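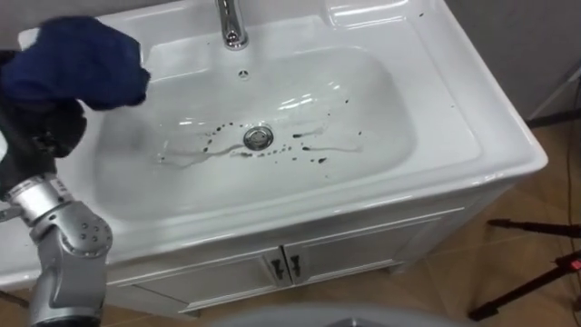

## 6. Cleaning and care of the basin

This section covers the ceramic basin, the tap, the waste and the cabinet front of the Flastness vanity unit. It applies to both widths. For cleaning the Annan mirror cabinet, see section 8.

The basin and the flat top around it are made in one piece, so there is no joint between them to keep clean. The only sealed joint is the one along the wall.

### 6.1 What you need

- A soft cloth. Keep a dark one for stains, as hair dye, mascara and coffee will mark a pale cloth for good.
- A second cloth, dry, for the tap and the doors
- Washing-up liquid or a mild bathroom cleaner
- Cream cleaner (for stubborn marks on the ceramic only)
- An old toothbrush
- White vinegar, if you live in a hard water area

**Caution:** Do not use wire wool, scouring powder or the green side of a washing-up sponge on any part of the unit. Scratches in the glaze can't be polished out and are not covered by the guarantee.

### 6.2 Everyday cleaning

1. Take everything off the flat top, including soap dishes and toothbrush mugs.
2. Run the tap for a few seconds to wet the bowl.
3. Put a little washing-up liquid on the cloth and wipe the inner slopes from the rim down towards the waste.
4. Wipe the flat top on both sides of the bowl. Small specks tend to collect on the wide ledge and at the back near the wall, where they are easy to miss against the white.
5. Follow the rounded front edge with the cloth. Drips run over it and dry on the tops of the doors.
6. Rinse the bowl with clean water.
7. Dry the tap and the waste with the second cloth.

### 6.3 Dark spots and streaks

Dark liquids show up strongly on white ceramic but do not soak in, provided the glaze is sound. Most will lift with water if they are dealt with the same day.

1. Raise the stopper so that the bowl can drain freely.
2. Rinse away what you can with cool water. Pour it from a cup if the tap doesn't reach the far side of the bowl.
3. Bunch the cloth up in your hand and lay it on the spots. Press, then lift. Rubbing at this point only draws the spots out into longer smears.
4. Turn the cloth to a clean fold and repeat until no more colour comes off.
5. Work from the outside of the marked area in towards the waste.
6. Check the ledge and the rim for splashes. They often land further out than you would expect.
7. Rinse the bowl and the cloth.

If a shadow is left behind, put a pea-sized amount of cream cleaner on the damp cloth and rub gently in small circles. Leave it for 2 minutes, then rinse well. Repeat once if needed.

**Hair dye:** wipe up at once. Dye left overnight may need several goes with cream cleaner, and dye on the wall sealant will not come out at all. The sealant has to be cut away and replaced (see 4.6).

**Rust marks:** usually left by razor blades or the bottom of a shaving foam can. Use a limescale remover marked as safe for ceramic, and keep it off the chrome.

**Caution:** Never mix cleaners. Products containing bleach give off a harmful gas when they meet vinegar or limescale remover. Rinse the basin thoroughly between one product and the next, and keep the window or door open.

### 6.4 Waste and overflow

Do this once a month, or sooner if the water is slow to go down.

1. Lift the stopper to its highest position and turn it anticlockwise until it comes free. On units supplied with the Sestach waste, pull straight up instead - there is no thread.
2. Remove any hair and soap from the stem with a piece of kitchen paper.
3. Scrub the stopper and the inside of the waste with the toothbrush and washing-up liquid.
4. Clean around the edge of the round overflow cover on the back wall of the bowl. The cover can stay in place.
5. Pour a cup of warm soapy water into the overflow, followed by a cup of clean water.
6. Refit the stopper and check that it opens and closes.

**Note:** Do not pour boiling water into the basin. A sudden change of temperature can crack the ceramic.

### 6.5 Tap

Wipe the chrome with a damp cloth and dry it straight away. For limescale at the base or on the spout, soak a strip of kitchen paper in equal parts white vinegar and water, wrap it round the affected part and leave for 10 minutes. Rinse and dry. Do not leave it longer, and do not use undiluted vinegar.

### 6.6 Doors and cabinet front

The doors have recessed panels, and dust settles along the lower edge of each recess. Run a barely damp cloth along it, pushing into the corners with a fingertip, then dry. Open both doors and wipe the edges where they meet in the middle.

Standing water will lift the paint in time. If the front has been splashed, dry it before closing the doors.

### 6.7 If marks will not come off

A fine dark line that stays after cleaning may be a crack in the glaze. Run a fingernail across it. If you can feel an edge, stop using cream cleaner on that area and contact the Lekthorpe spares desk, quoting the 17-digit number on the label inside the left-hand door. Replacement stoppers and overflow covers are kept in stock; basins are made to order.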